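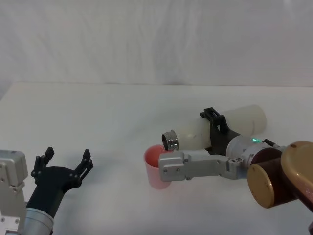
Pouring is the chore I get asked about more than any other when people find out I follow household robots. It sounds like the easy one. Folding a fitted sheet is hard, everyone accepts that, but tipping a bottle over a cup is something a four-year-old does at breakfast. The trouble starts with how the bottle is held. With the bottle on its side and the neck angled down over a pink tumbler, the arm has to keep the cap lined up with the rim while the weight inside shifts forward. A person does that with small wrist corrections they never notice. A machine has to be taught them or has to work them out, and it has to do it again when the bottle is half full, or slippery, or a different shape.

This page is a set of tips for people who want to know which jobs a machine can take off their hands now, which ones are getting close, and what you can do around the house or workshop to make the difference smaller. It was last gone over on 9 March 2024. Most of the tips will help even if you never buy anything with a motor in it.

## Pouring and measuring

A two-finger gripper can hold a plastic bottle well enough. Whether it can pour a set amount is a separate matter. In the pouring attempts I have followed, the usual faults are stopping late, stopping early, and dribbling down the outside of the container at the end.

What helps, for machines and for people with sore or shaky hands:

- Use a receiving cup that is wider at the top than the bottom. A tapered tumbler forgives a centimetre of error.
- Stand the cup on a plain, non-slip surface. A damp dishcloth under it works.
- Bring the neck close to the rim before you tip. Most splashing comes from height.
- Choose bottles with a narrow outlet for anything runny. Wide mouths let it all go at once.
- Keep the bottle between one-third and two-thirds full. Full bottles surge and nearly empty ones need a steep tilt.
- Put a baking tray underneath when you're decanting oil or syrup.

If you need an accurate amount, pour by weight. Put the cup on a kitchen scale, zero it, and stop a few grams short. The automated pouring setups I trust do much the same thing. They don't judge the level by eye, they read a number and slow down as they approach it. For 600 millilitres of water you want 600 grams on the scale, and that is easier to hit than a line on a jug you have to bend down to see.

**Verdict:** possible on a bench with one known bottle. Not ready for a family kitchen.

## Floors

Floors are the one job where I'd tell nearly anyone to go ahead. A robot vacuum won't replace a proper clean, but it will keep the dust and pet hair down between cleans. I have run an Olell in a two-bedroom unit since August and it gets through the living area and hallway in 59 minutes. It still can't do the stairs and it still eats shoelaces.

- Walk the room first and pick up cords, socks and anything with fringe.
- Tape down the corners of light rugs or roll them up.
- Empty the bin after every run if you have a long-haired dog.
- Cut the hair off the brush with a seam ripper. Scissors tend to nick the bristles.
- Give the dock a clear half-metre each side.
- Wipe the sensors with a dry cloth. Spray cleaner leaves a film.

Mopping attachments are fine for a light wipe on sealed tile or vinyl. They don't scrub. Dried porridge under a high chair still needs you and a wet cloth left on it for five minutes.

**Verdict:** ready, as long as someone tidies ahead of it.

## Dishes

The dishwasher is the household robot most of us already own and have stopped thinking about. Loading it is the part that hasn't been automated in any way I'd pay for. Plates are easy to grip and hard to slot. Glasses are easy to slot and hard to grip without chipping. Cutlery is bad both ways, and a teaspoon stuck to the bottom of a bowl with yogurt will beat most systems outright.

Begoña Figueroa, who runs the back kitchen at a small lunch place, had a Gemero arm on trial for clearing trays. It managed the stacking of clean, matching plates and struggled once they were dirty. "It wants every plate to be the same plate," she told me. She kept the tray sorting system they'd built for the trial and sent the arm back.

Her sorting system is worth copying at home:

1. Scrape everything into the compost before it reaches the sink.
2. Put cutlery straight into a tub of warm soapy water.
3. Stack plates by size, largest at the bottom.
4. Keep glasses on a separate tray, upright, not touching.
5. Leave pots for last and fill them with hot water while you do the rest.

It takes no extra time once everybody does it, and loading goes much faster because your hand is doing the same motion over and over.

**Verdict:** washing, yes, for decades now. Loading, no.

## Laundry

Washing and drying are solved. Moving wet clothes from one machine to the other is not, unless you buy a combined washer-dryer, and those have their own problems with small drying loads. Folding is the job that gets all the attention. I have watched a towel get folded neatly by two arms in a demonstration, and I have watched the same pair spend four minutes on a T-shirt and give up.

Cloth is difficult because it has no fixed shape. A mug looks like a mug from every side. A shirt dropped on a bed could look like anything, and the first step is finding a corner or a seam to start from.

A few things make folding quicker for human hands:

- Shake each piece out as it leaves the dryer and lay it flat in the basket.
- Fold on a hard surface at waist height, in good light.
- Buy socks in one colour. This saves more time than any gadget I've tested.
- Use a stiff sheet of cardboard as a folding template for shirts.
- Do towels in thirds lengthwise so they fit the shelf without refolding.
- Keep fitted sheets on one bed, and put them straight back on after washing. Then you never fold them.

**Verdict:** towels are close. Mixed loads are a long way off.

## The workshop

Shop-floor work is further along than housework, mostly because a shop can be arranged to suit the machine. Parts arrive the same way up in the same place. The lighting doesn't change. The cat doesn't walk through.

Fluluvwood is a joinery shop that makes drawer fronts and small cabinets, and they use an arm for sanding flat panels and another for laying a bead of glue. Their record run on the sander was 309 panels without a person stepping in. Assembly is still done by hand at a bench. They tried having an arm drive the hinge screws and found that slight differences in the pilot holes caused enough cross-threading to wipe out the time saved.

You can borrow their habits without borrowing the equipment:

- Make a jig for anything you do more than a few times. A scrap-wood corner and a stop block is enough.
- Paint the outline of each tool on the wall or drawer liner, so you can see what's missing.
- Keep fasteners in shallow trays sorted by length. Deep jars hide the size you want.
- Light the bench from two sides to cut shadows on your work.
- Decant glue and finish into squeeze bottles with a tip you can cap. Label them with the contents and the date you filled them.
- Never decant solvents into drink bottles or cups, even for five minutes.

Glue is pouring again, in a small way, and it works in a shop because the nozzle never changes and the pump does the measuring. The arm only has to follow a line.

**Verdict:** ready for repeated, flat, predictable work. Everything else still needs a bench and a person.

## Tidying up

Picking things up off the floor and putting them where they belong sounds like a natural fit. It needs the machine to know what each item is, how to hold it, and where your household keeps it. The first two are improving quickly. The last one is your problem, and plenty of homes don't have an answer to it.

So start there. Give the ten things that wander most a fixed spot near where they get used: keys, remote, chargers, reading glasses, scissors, and so on. Open bins beat lidded ones for kids' toys. Hooks beat hangers for coats. If an item has no spot after a month, it probably wants donating.

A Benítez shelf unit with pull-out trays is what I use by the back door. Any open shelf with a lip on the front would do as well.

**Verdict:** slow, but moving. Worth another look in a couple of years.

## Before you spend money

Ask to see the machine do the job with your things. Bring your own mug, your own towel, the awkward bottle with the handle. Ask how long it takes from start to finish, including setup and cleanup, and ask who resets it when it drops something. A job that takes you 9 minutes and takes the machine half an hour can still be a good trade if you can leave the room. If you have to stand beside it with a cloth, do the job yourself and put the money toward a better dishwasher.

Check noise, too. Arms are quieter than people expect and vacuums are louder. And measure the bench or doorway before you order, with the power cord and the plug included in the depth.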